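Cell notes: gripper setup and wrist camera alignment on the table cell

Maintenance and setup news from the Mosberg shop, July issue

The table cell came back into service on Sunday evening after four days of work on the wrist, the fingers and the camera bracket. Romana Bednárik did the mechanical side and Lino Gatti the software side. The notes below record what was changed and how the cell should be looked after from now on. Operators who only run jobs can skip to the daily routine near the end.

Reason for the work

The cell had been dropping thin tools. Wide items such as bowl rims and tray edges were held without trouble, but sticks and spoon handles rotated in the grasp once their tip touched anything. The log held 1823 grasps since the last service, and the slips were nearly all on round items held near the tip of the fingers. Tamás Vass first suspected the closing force and raised it twice. The slips went on at the higher setting, and one finger screw backed out.

With the fingers off, the cause was plain enough. The pad on the left finger had worn to a shallow hollow, and the right pad had been glued on with a slight tilt at some earlier repair. The two faces met at the heel and stood apart at the tip. A flat item bridges that gap. A round one rolls into the hollow and turns.

Fingers and pads

Both pads were replaced. The old adhesive was scraped off with a plastic blade and the seats were wiped down twice with alcohol. The new pads were pressed on with the fingers closed against a ground steel strip, so that the two faces set parallel to each other, and were left clamped overnight. Do not glue pads one at a time on the bench. The tilt on the right side almost certainly came from doing that.

The finger screws were cleaned, given a drop of medium thread locker and tightened in two passes. Romana has marked each head with a paint line across to the finger body. If a line no longer matches up, stop the cell and tell her. Do not nip the screw up and carry on.

The closing force is back at its original value. It is stored in the job file and also in the controller defaults, and the two had drifted apart. Lino has removed it from the job file. There is now one place to change it, and the change needs a login.

Play in the wrist

While the fingers were off, the last joint was checked for play with a dial indicator on the flange. It was inside the limit in both directions. The cover on that joint had a cracked clip and has been swapped with the one from the spare arm. A replacement clip is on order from Igwe. Until it arrives, the spare arm should not be powered up, as its joint is open to dust.

The cable to the wrist was rerouted. It used to pass under the tie point and out again, which gave it a sharp bend whenever the wrist turned past its middle position. It now runs over the top with a loose loop. The loop looks untidy, and it needs to stay that way. Please do not shorten it with another tie.

Camera bracket

The wrist camera sits on a bent sheet bracket with two slotted holes. Slots are handy at first assembly and a nuisance ever after - any knock moves the camera and there is nothing to move it back to. Oldřich Vrabec has drilled the bracket and fitted a dowel pin next to the front slot. The bracket now goes back to the same position each time it is removed. The rear slot still allows a small amount of tilt for focusing on the work area, and is locked with a washer and nut.

After the bracket was refitted, the camera was calibrated again with the printed target. The first attempt was thrown out. The target sheet had curled at one corner and the error there was well above the rest. The second run used a target glued to a flat plate, and passed. That plate is now the only approved target and lives in the drawer under the controller. The paper sheets have been binned.

Check with a thin tool

The final check for this cell is a grasp on a long thin stick over the normal table layout. A stick is the hardest thing the fingers are asked to hold, and it also shows the camera alignment at a glance. If the camera is square to the gripper, the stick runs up and down the middle of the view. If the bracket has shifted, the stick leans or sits to one side, and the amount can be read off against the previous check.
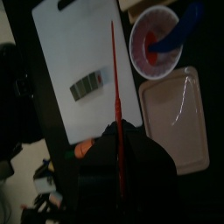 Wrist camera view with the red stick clamped in the gripper, over the cutting board. Bowl and tray at right.

The check is done with the ordinary items on the table and no special background. Dark fingers over a dark tabletop are awkward for the segmentation, and a pale board behind the tip gives it something to work with. Glare matters as well. The glossy tray throws back a streak of light, and the exposure must not be allowed to chase it. Lino has fixed the exposure for this job at 812 in the camera settings and turned off the automatic mode. If the room lights are changed, the value has to be set again by hand.

The procedure is short. Load the stick by hand with the cell in teach mode, close at the normal force, and save a still. Jog the wrist through its full turn and back. Save a second still from the same pose. Lay one over the other in the viewer and compare the line of the stick. Any visible rotation or shift between the two is a fail, and the pads are inspected before anything else is adjusted.

Controller

Two settings were changed on the controller and are listed here so that they are not put back by accident. The gripper timeout is now 1000 milliseconds. The shorter value in the old file was giving false "no object" faults on slow closes. The speed limit with a tool in hand is now a separate parameter from the free speed limit. It had been shared, and lowering one for safety used to slow every empty move as well.

The backup from before the work is on the Selteo server in the folder for this cell, with a text file listing what differs. Libor Charvát holds the write password. If you need to roll back, roll back the whole set and not single files. The camera calibration and the bracket position belong together, and the old calibration is wrong for the pinned bracket.

Daily routine

Before the first job, wipe both pads with a dry lint-free cloth. Alcohol once a week is enough and more often will harden the pads. Look at the paint lines on the finger screws. Open and close the gripper empty three times and watch that both fingers arrive together. Wipe the camera window with a lens tissue, and only a lens tissue.

Once a week, run the stick check and save both stills in the cell folder. Feel along the wrist cable for stiff spots or flattened jacket. Check that the rear bracket nut is tight with the short wrench, held by the end, without leaning on it.

Once a month, close the fingers on the steel strip and hold a light behind them. An even line of contact is good. Light at the tip means that the pads are going again and should be changed as a pair.

Still open

The emergency stop on the left side of the table has a stiff button and will be changed when the part arrives from Gulum. It works, and it was tested after the service. The cell also needs a proper rack for hand tools, as the stick and the spoons are still being placed by hand at the start of each job. Tamás has a drawing for a rack with sloped slots and would like comments on the slot spacing before he cuts it. The drawing is pinned up beside the controller.

Faults on this cell go to Romana for anything mechanical and to Lino for camera and controller. Please include the job name and the time of the fault, and leave the fingers as they stopped if it is safe to do so.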